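# How to test if a robot can tidy your tray

People ask me often if a machine can do the small chores of the house already. My answer is: some of them, slowly, and you must test it yourself before you believe a video. In this guide I explain the test we use at Guston, where I work with Marcus Whitlock on the tidying program. The chore is simple. Small things lie on a tray, and the robot must pick each one and put it in its right place.

We do all of it in simulation first. A mistake costs nothing there, and you can repeat the same evening of clutter as many times as you like.

## What you need

- A simulator with a two-armed robot model
- A tray or panel, placed at a height both arms can reach
- A mix of small objects with different shapes
- A view of the whole room and a close view at the gripper

## Steps

1. **Choose awkward objects.** Cubes are too kind. Take things that are long, round or pointed, in more than one colour.

2. **Write down what "tidy" means.** Decide the place of each object before you start. Barrett Zamora skipped this at the Mikthorpe trial, and afterwards we argued a whole Saturday about a pen.

3. **Set a time limit.** We give the robot 3 minutes for each object. A person needs a few seconds, but we want to know if it can finish at all.

4. **Check both views before you press start.** In the room view, look where the arms are against the tray. In the gripper view, look at the space between the fingers and what lies near them.

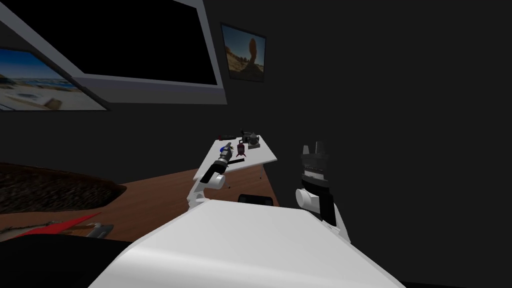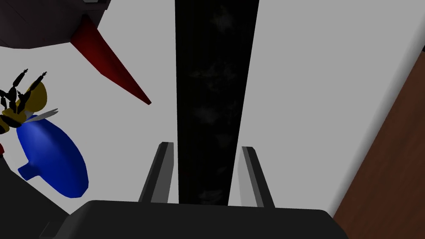
5. **Run it 50 times.** Move the objects a little between runs. If you leave them in the same spots, you only learn that the robot can repeat itself.

6. **Count only complete picks.** An object that is lifted and dropped is a fail. So is one pushed over the edge. In our last round the robot finished 71 percent of its picks, and most of the fails were with small things close to other small things.

## So, can it do chores yet?

For one tray, with known objects and a patient owner, nearly. For a kitchen bench after dinner, I would say no. The total from all our rounds is 3,830 picks now, and long objects still give trouble when they are tilted in the grip. If you try the test with your own model, keep the failed runs also. We learned more from them than from the good ones.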